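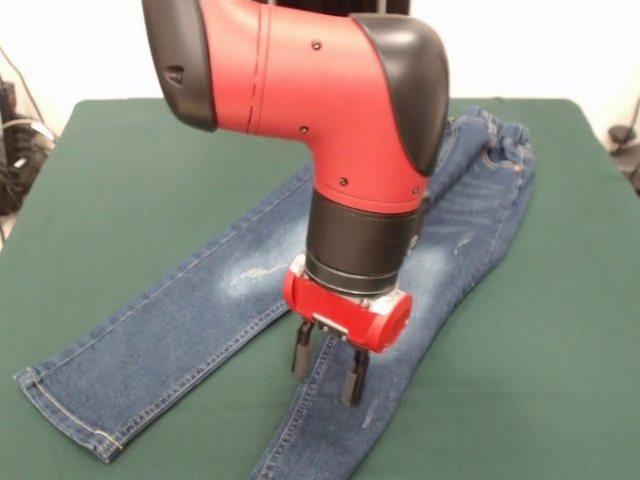

Der Arm blieb stehen, und alle am Platz taten, was man eben so tut: kurz warten, seufzen, Hose wieder glattziehen. Lawal Omoregie griff also hin, zog am Saum, und in dem Moment lief das Ding weiter. Zwei Finger gequetscht, Zeige- und Mittelfinger, dazu ein ordentlicher Schreck und ein Bluterguss, der noch eine ganze Weile alle Farben durchmachte. Nichts gebrochen, zum Glück! Der Arm ist leicht gebaut und war langsam eingestellt, sonst würde ich diesen Text anders schreiben oder vielleicht gar nicht.

Das war im August. Ich betreue bei Wiltton die Versuche mit dem Hosenfalten, und ich war an dem Tag dabei, keine zwei Meter weg, mit einem Kaffee in der Hand. Ich habe inzwischen so viele Gespräche darüber geführt, dass ich meine Meinung auch mal aufschreiben kann. Sie lautet, kurz gesagt: Ein Roboter, der angehalten hat, soll stehen bleiben, bis ein Mensch ihn wieder losschickt. Punkt. Klingt banal, ich weiß. Bei uns war es ein halbes Jahr lang anders eingestellt, und zwar mit Absicht, und ich habe die Einstellung selbst abgenickt.

Aber von vorn. Jeans zu falten ist für Menschen eine Sache von Sekunden, für einen Arm mit zwei Fingern eine ziemliche Quälerei. Der Stoff ist schwer, die Nähte tragen auf, der Bund will in eine andere Richtung als die Beine, und wenn man ein Bein am Saum anhebt und umschlägt, rutscht gern die ganze Hose mit. Dann muss der Greifer nachfassen. Fasst er zu tief, drückt er auf die Unterlage. Fasst er zu hoch, erwischt er gar nichts und fährt fröhlich mit leeren Fingern seine Bahn ab. (Das zweite ist lustiger anzusehen, das erste teurer.)

Immer wenn die gemessene Kraft über die eingestellte Schwelle ging, machte der Arm einen Schutzstopp. So weit in Ordnung, dafür ist der Schutzstopp da. Nur kam er bei Jeans ständig. Dicke Naht: Stopp. Bein hängt unter dem anderen fest: Stopp. Knopf steht blöd: Stopp. Wir hatten eine Versuchsreihe mit 2192 Faltungen geplant, und schon in den ersten 400 stand der Arm 82 Mal. Jedes Mal musste jemand hin, bestätigen, wieder weg vom Tisch, weitermachen. Wer das mal einen Nachmittag lang gemacht hat, weiß, wie mürbe das macht.

Also kam die Idee auf, nach einem Schutzstopp automatisch weiterzufahren. Die Steuerung wartet ein bisschen, misst noch mal, und wenn die Kraft wieder unter der Schwelle liegt, geht es weiter. Die Kollegen von Sterkent, die uns die Ablaufsoftware geschrieben haben, hatten das als Option schon drin, man musste nur einen Haken setzen. Ich habe den Haken gesetzt. Es lief wunderbar! Die Durchläufe wurden länger, die Laune wurde besser, und ich habe in einer Besprechung sogar gesagt, dass wir das schon viel früher hätten machen sollen. Dieser Satz steht leider im Protokoll.

Und jetzt überlegt mal, was diese Einstellung in der Praxis bedeutet. Der Arm hält an, weil der Stoff zu stark zieht. Ein Mensch sieht das, geht hin und löst den Stoff. Dadurch sinkt die Kraft. Die Steuerung misst, freut sich über den schönen niedrigen Wert und fährt los. Das Signal zum Weiterfahren gibt also genau der Mensch, der gerade seine Hand zwischen den Fingern des Greifers hat. Besser hätte man es sich gar nicht ausdenken können, wenn man jemandem wehtun wollte.

Lawal hatte übrigens alles richtig gemacht, jedenfalls nach dem, was er wusste. Er war aus einer anderen Gruppe zu uns gekommen, und dort blieb ein gestoppter Arm gestoppt. Unser Haken stand in keiner Einweisung. Ich hatte es ihm erzählen wollen, glaube ich. Oder ich dachte, jemand anders hätte es getan. So genau kann ich das heute nicht mehr sagen, und das allein sagt ja schon einiges über unsere Einweisungen.

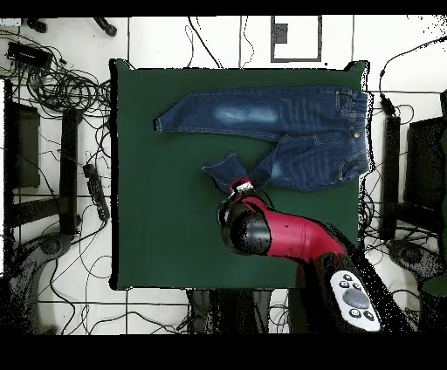 Nach dem Vorfall ging dann die übliche Runde los, und die hat mich fast mehr beschäftigt als der Vorfall selbst. Der erste Reflex war nämlich: Bedienfehler. Man greift eben nicht in den Arbeitsraum, solange die Motoren unter Strom stehen. Steht ja so in der Anweisung. Stimmt auch, steht da. In derselben Anweisung steht ein paar Seiten weiter, dass verrutschte Kleidungsstücke von Hand neu auszulegen sind, und zwar ohne ein Wort darüber, in welchem Zustand der Arm dabei sein soll. Wer die Hose neu auslegen soll, muss an die Hose. Und die Hose liegt nun mal unter dem Greifer.

Mich ärgert das Wort Bedienfehler inzwischen richtig. Es ist so bequem. Es klebt am Letzten in der Kette, an dem mit den blauen Fingern, und alle davor können nach Hause gehen. Der Fehler war meiner, und er lag Monate zurück, in einem Menü, dritte Ebene, unter »Komfort«. Unter Komfort! Ich habe der Firma Sterkent geschrieben, dass so eine Einstellung da nicht hingehört, und sie haben sie tatsächlich verschoben und fragen jetzt ein Passwort ab. Das finde ich gut. Ganz raus wäre mir lieber.

Zweiter Reflex: ein Warnlicht. Eine Lampe, die orange blinkt, solange der Arm gleich weiterfahren könnte. Ich habe nichts gegen Lampen. Aber wir hatten im Raum auch so schon genug, was blinkte und piepte, dazu den ganzen Kabelsalat, auf den man beim Laufen achten muss, und wer sich über eine Hose beugt, schaut auf die Hose. Eine Lampe an der Wand hilft dem, der hinten mit dem Kaffee steht. Also mir.

Dritter Reflex, und der kam von ziemlich weit oben: Der Arm sei doch kollaborativ, der dürfe doch neben Menschen arbeiten, da könne doch gar nichts passieren. Puh. Ja, er darf neben Menschen arbeiten. Er merkt, wenn er irgendwo anstößt, und das macht er meistens ziemlich gut. Aber die Kraftmessung, auf die wir uns da verlassen, sitzt in den Gelenken des Arms. Was die zwei Finger vorn gerade zusammendrücken, ist dem Arm schnuppe. Die Finger haben ihre eigene Kraft, ihre eigene Einstellung, und die hatten wir hochgedreht, damit sie den schweren Saum halten. Ein zahmer Arm mit einem kräftigen Greifer dran ist zusammen eben keine zahme Maschine mehr. Man muss das Ganze beurteilen, so wie es dasteht, mit der Hose, mit der Unterlage, mit den Leuten, die müde sind und fertig werden wollen.

Ich habe mir danach die Protokolle seit dem Haken angesehen, abends, mit schlechtem Gewissen und einer Tüte Lakritz. 198 Mal war der Arm von allein wieder losgefahren. In den meisten Fällen stand wohl niemand in der Nähe, das kann ich aus den Daten nicht sicher lesen, aber ich weiß ja, wie wir arbeiten. Ein paar Einträge haben mir trotzdem den Magen umgedreht, weil direkt davor die Kraft so ruckartig abfiel, wie sie es tut, wenn jemand am Stoff zieht. Da war also schon vorher jemand mit der Hand dran. Ist gut gegangen, keiner hat etwas gesagt, keiner hat sich etwas dabei gedacht. Vielleicht war ich es selbst. Zuzutrauen wäre es mir.

Das ist für mich der eigentliche Skandal an solchen Geschichten, falls man ein so großes Wort für zwei geprellte Finger nehmen darf. Alles stand in der Datei, mit Uhrzeit, sauber in Spalten, und wir haben in der Datei nur nachgesehen, wie viele Hosen ordentlich gefaltet waren. Die Spalte mit den Stopps hatte ich in meiner Auswertung ausgeblendet, weil die Tabelle sonst nicht auf den Bildschirm passte. Wirklich wahr.

Von einem Bekannten bei Citimix, die mit Handtüchern und Bettwäsche arbeiten, kam der Einwand, dass man so nie auf brauchbare Stückzahlen kommt. Wenn bei jedem Zupfer ein Mensch quittieren muss, kann der Mensch die Wäsche auch gleich selbst falten. Da hat er natürlich einen Punkt, und ich will den nicht wegwischen. Ich glaube nur, dass er den falschen Schluss zieht. Wenn ein Arm so oft anhält, dass das Quittieren nervt, dann kann er seine Aufgabe noch nicht. Das ist eine Auskunft über den Stand der Technik, eine wertvolle sogar! Wir haben diese Auskunft mit einem Haken zum Schweigen gebracht und dann in der Besprechung erzählt, wie gut es läuft.

Seit wir den Haken wieder rausgenommen haben, ist der Arm zäh und lästig wie am Anfang, und siehe da, plötzlich kümmert sich auch wieder jemand darum, warum er anhält. Wir haben die Anfahrhöhe am Saum geändert. Wir greifen das Bein jetzt ein Stück weiter innen, wo der Stoff nicht doppelt liegt. Die Stopps sind weniger geworden, bei weitem nicht weg, aber weniger, und das aus einem Grund, den ich jemandem erklären kann. Für die Hände gibt es eine einfache Regel: erst der Knopf, dann die Hose. Der Taster hängt an der Tischkante auf der Seite, von der man ohnehin kommt, und solange er gedrückt ist, sind Arm und Greifer beide stromlos. Auch der Greifer, darauf habe ich bestanden, der lief vorher nämlich auf einem eigenen Netzteil munter weiter. Hatte auch niemand auf dem Zettel.

Was ich mir wünschen würde, und zwar von allen, die gerade irgendwo einen Arm an einen Tisch schrauben und ihm Textilien, Geschirr oder sonst was hinlegen: Schreibt eure kleinen Unfälle auf. Die peinlichen. Es gibt haufenweise Filme, in denen ein Greifer ein T-Shirt faltet und im Hintergrund läuft nette Musik, und so gut wie nichts darüber, wie oft dabei jemand schnell mal dazwischengegriffen hat. Ich lerne aus so einem Film gar nichts. Aus einer halben Seite über einen dummen Haken im Menü hätte ich im Frühjahr sehr viel gelernt, und Lawal hätte eine angenehmere Woche gehabt.

Er arbeitet übrigens weiter an den Hosen mit, auf eigenen Wunsch. Er hat auch diesen Text vorab gelesen und nur eine Sache korrigiert: Ich hatte geschrieben, er habe »Aua« gerufen. Es war ein anderes Wort. Bei der neuen Einweisung ist er jetzt derjenige, der sie hält, und er lässt jeden einmal selbst den Taster drücken und danach am Greifer ziehen, bis man gemerkt hat, dass wirklich nichts mehr hält. Dauert ein paar Minuten pro Person. Nächste Woche bin ich dran, ich habe meine nämlich noch nicht gemacht.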